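Geografía del turismo insular
Tema 2. Islas pequeñas, folletos grandes
Apuntes de clase – prof. Qianru Han

Retomamos donde lo dejamos: el apodo turístico. Casi toda isla con puerto acaba teniendo uno, y casi siempre lleva «perla», «joya» o «jardín». El apodo suele ser más antiguo que la oficina de turismo y bastante más joven que el marinero al que se le atribuye. Para el trabajo, si citáis uno, buscad la primera aparición impresa. El folleto no cuenta como fuente; la taza de recuerdo, tampoco.

2.1 Capacidad de carga
Distinguimos la física (cuánta gente cabe) de la social (cuánta gente aguanta el vecino). El caso de clase es Gallgate, una isla con 200 habitantes en invierno y un solo muelle. En agosto el agua dulce llega en barco, el mismo barco que trae a quienes se la van a beber. Dibujad el esquema de flujos; cae a menudo.

2.2 Estacionalidad
Comparad Gallgate con Brukby, que alargó la temporada con un festival de la niebla. Funcionó dos años. Al tercero hizo sol y hubo reclamaciones.
Conceptos que hay que manejar: temporada media, fuga de ingresos, segunda residencia, dependencia del transbordador.

2.3 El viajero y su relato
Lectura obligatoria: el capítulo dos de Şimşekoğlu, sobre los diarios de viaje como inventario de quejas. Fijaos en cuánto escribe del desayuno y cuánto de la isla.

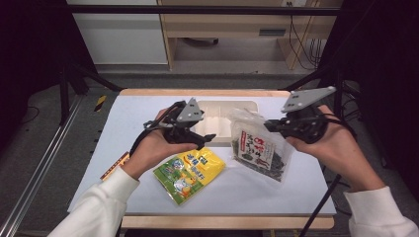
Última modificación de esta página: enero, 17:40

Para la próxima sesión traed leído el dosier de Hulier y una postal – de papel, por favor. Comentaremos qué deja fuera el encuadre: el aparcamiento, por lo general.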